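Project report: two arms, one tidy desk
Annapurna Kulkarni, Stiridel project, Sitbridge shared workshop

I started this in January thinking I'd have it wrapped up by half term. That didn't happen, but I've ended up with far more to write about, so I'm not complaining!

The idea was a pair of robot arms that can put a calligraphy desk in order: pens in the pot, brushes on the rack. I picked calligraphy stuff because I already had it (I did the evening class at Grimby for a year and was fairly bad at it), and because brushes are horrible things to pick up. They're thin, they swing when they hang, and the handles are slippery. My tutor said that if I could manage a brush I could manage most things on a desk, and I took that as a dare.

The build

I put the arms together at the workshop over 6 weeks of evenings. The bench at the back was free after seven, so that became mine. Most of the trouble in this part was cabling. My first run of the wrist cable was too short, and every time the wrist rolled past halfway it yanked the plug out. I made the second one longer and left a loop hanging. It looks scruffy but it has never come out since, so the scruffy loop stays.

The other thing was bolting the bases down. I'd used clamps at first and the whole lot crept towards me during fast moves — you couldn't see it happening, but by the end of an evening all my saved positions were off. Proper bolts sorted it. I should have done that on day one, and the workshop lead had told me so.

Teaching it the moves

I drive each arm through the job by hand, save the run, and then train on the saved runs. I recorded 38 runs of the pen job and 36 of the brush job. Some of them are pretty ropey, especially the early ones, where I was still learning how hard to squeeze. I kept the ropey ones in for the first training go and took them out for the second, and the second was clearly better, though I changed the lighting at the same time so I can't say for certain which of the two did it. That's a lesson for next time: one change per evening.

The pen job came together quickly. The brush job is still hit and miss. Approaching from the front kept knocking the brushes into each other, so I switched to coming in from the side, low down, with the fingers already open. On my last proper test evening it managed 7 clean lifts in a row before it clipped a neighbour and set them all swinging. I did a little dance after the seventh, I'll admit.

What I'd still like to do

The Fujimoto method, as my notes call it (after the name on the old handout I pinched the idea from), is to use the printed lines on the practice mat as a ruler for the arms. I like it a lot because the squares are all the same size and the mat goes down in the same place every session. The snag is the old ink: there are grey and black smudges over a lot of the grid, mostly on the left and in the middle, and a blotch can hide the very corner I want the software to find. The dashed guide lines inside the squares are fainter to work with, so for now I only use the reddish-brown outlines, and I've got a clean mat on order to compare against.
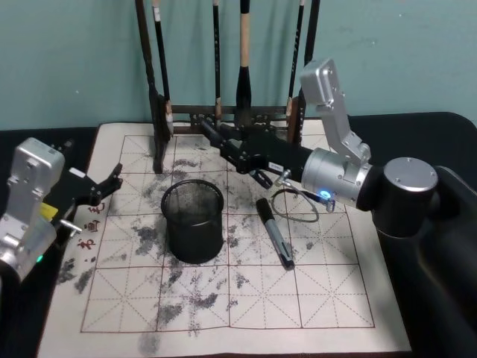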